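Kitchen tasks by demonstration: notes for the person holding the controls

Jalali workshop pages. Revised 5 March 2024

These notes cover showing a kitchen task to a single arm, either by moving it by hand (lead-through) or by driving it from a remote controller. They assume the arm is mounted, powered and calibrated, and that you know where the stop button is. The same habits apply in a simulated kitchen, with the differences given near the end.

Before the first recording

Write the task down as one sentence with a start and a finish. "Open the upper cabinet door" is too loose. "From the home pose, grip the bar handle, swing the door past halfway, release, and back off a hand's width" can be recorded, repeated and checked.

Drive the whole task once with recording off. This rehearsal shows where the wrist runs into a joint limit and where the elbow comes down near the counter. If you have to regrip the controller halfway through a swing, move your own chair or stand first and rehearse again.

Set the home pose high enough that the fingers clear the faucet and anything standing on the counter. A low home pose saves a second of travel and costs a good many knocked-over cups.

Working near a sink

A sink takes up a lot of counter and most of it is awkward. The drainboard slopes, so an object set down there may not stay where it was released. The basin walls restrict the wrist: come in from straight above, keep the fingers vertical until they are below the rim, and turn only afterward. A faucet on the back rim splits the work area in two. Pass in front of it or well above it, and choose the same route in every recording of a set.
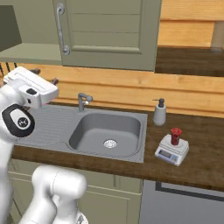

Mixed routes are the most common fault we find in otherwise clean sets. If half the recordings pass over the spout and half pass in front, the trained motion can settle on something between the two and hit it. Pick one route per set and name the set after it.

Small items near the sink should be put back in the same area each time, with some variation inside that area. Mark the area with tape on a real counter. For a pump dispenser, vary the direction of the nozzle only if the task is meant to cope with it. For a cup standing on a kitchen scale, lift straight up before moving sideways; dragging shifts the scale, and the next recording then starts from a layout you did not choose.

Hand guiding or remote control

Hand guiding is quicker to learn and gives a better feel for contact. Its weak point is your own body. Your arms get into the camera view, your shadow crosses the counter, and you tend to push the arm harder than its motors would. Hold it behind the wrist, well away from the fingers, and stand on the side opposite the main camera.

Remote control keeps you out of view and records commands the arm can repeat. It is slower at first, and depth is hard to judge from a screen. Keep a wrist view and a side view open together. Use the side view for the approach and the wrist view for the last short stretch before contact.

We use the Drelinau hand controller for most kitchen work. Set its translation scale low for gripping and higher for travel, and do not change the scale while the fingers are closed on something fixed.

Doors with bar handles

A door moves on an arc, and the fingers have to follow it. Most failed door recordings come from pulling in a straight line until the handle slips out or the arm faults on force.

1. Open the fingers wide before you approach. Opening them beside the handle often bumps the door.
2. Line the fingers up so that they close across the bar. With a vertical bar, this means one finger on each side.
3. Grip between the two mounts, clear of both ends.
4. Close until contact, then a little more. A hard grip stops the bar from turning between the fingers as the door swings.
5. Pull slowly for the first part of the swing, turning the wrist with the door.
6. Once the door is well clear of the cabinet body, stop, wait for it to settle, and open the fingers fully before backing off. 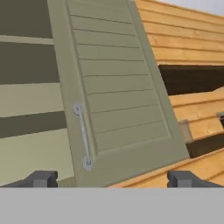

Gripper fingers spread wide, with the open door and its bar handle between them.

Back off along the line of the open fingers. A sideways exit catches the bar and drags the door with it, and the recording then ends with the door somewhere other than where you left it.

Check the space behind the door as well as the space in front. Shelf edges and small items nearby can disappear from the wrist view once the door is open.

Speed and pauses

Move at an even pace. Long hesitations are learned along with everything else – an arm trained on them will stop in midair at the same point. If you need to think, cancel and start over. A short pause after gripping and another before release are useful and should be kept.

How many recordings

For a single door from a fixed base position, we start at 680 recordings and go to 800 if the handle grip is still unreliable. Record in blocks and take a break of 4 minutes between them. Quality drops when the operator is tired, and it shows first in the approach.

Discard a recording if the fingers touched the counter, if the object moved before it was gripped, or if you corrected the same motion more than 2 times. Do not trim out the bad section and keep the rest.

Simulated kitchens

There is no resistance at the controller unless force feedback is set up, so contact has to be read from the picture. Watch for fingers sinking slightly into a surface or an object jumping on release. Both mean the closing command was too strong.

Reset from the saved scene file after every recording, even where nothing seems to have moved. In Zalavow, check that door angles are included in the reset, as the default setting restores only loose objects.

Storing the set

Name each folder by task, route and controller. Keep rejected recordings in a separate folder until the June clear-out. The folder template and the blank rejection sheet are in the Burkusari share, under kitchen tasks.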